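Moving the plant, and the floor under it
10/10/19

I am living in this flat since January and I still did not write anything about the floor, which is strange, as it is the thing I clean the most.

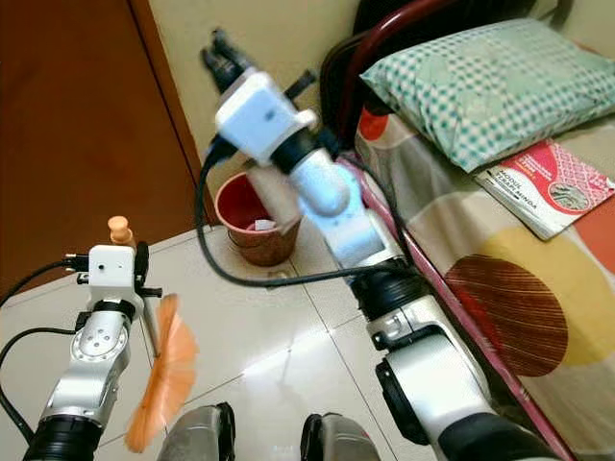
The tiles are white and very shiny. When my cousin Iason came to see the place for the first time he said it looked like a dentist's. I like it, but a shiny white floor shows you everything: a hair, a crumb of bread, and most of all the soil from a plant pot. In my old flat the floor was brown and I suppose I was sweeping once a week. Now I do it every 2 days, and near the plant more often.

I have tried some different ways. The vacuum cleaner is quick but it throws the dry soil to the sides before it takes it. A wet cloth is worse, you make mud and then you have brown lines between the tiles. So I returned to the way of my grandmother: first a dry brush, with small movements towards you, then a piece of stiff card to collect, and only at the end a cloth with a little warm water. No soap, because it leaves a cloudy mark and you must wipe again.

About the plant itself I have less to say. I bought it at Antoniadis, the garden shop behind the bus station, and the man there told me to water slowly and to stop when I see water at the bottom. I was giving too much, and too fast, so the soil was jumping over the edge of the pot. With a small cup it is much better.

Next week I want to change the soil. Iason says to do it on the balcony, but it is 30 degrees out there at noon and I prefer to stay inside, with old newspapers under the pot. If somebody knows how to clean the lines between white tiles without bleach, please write to me.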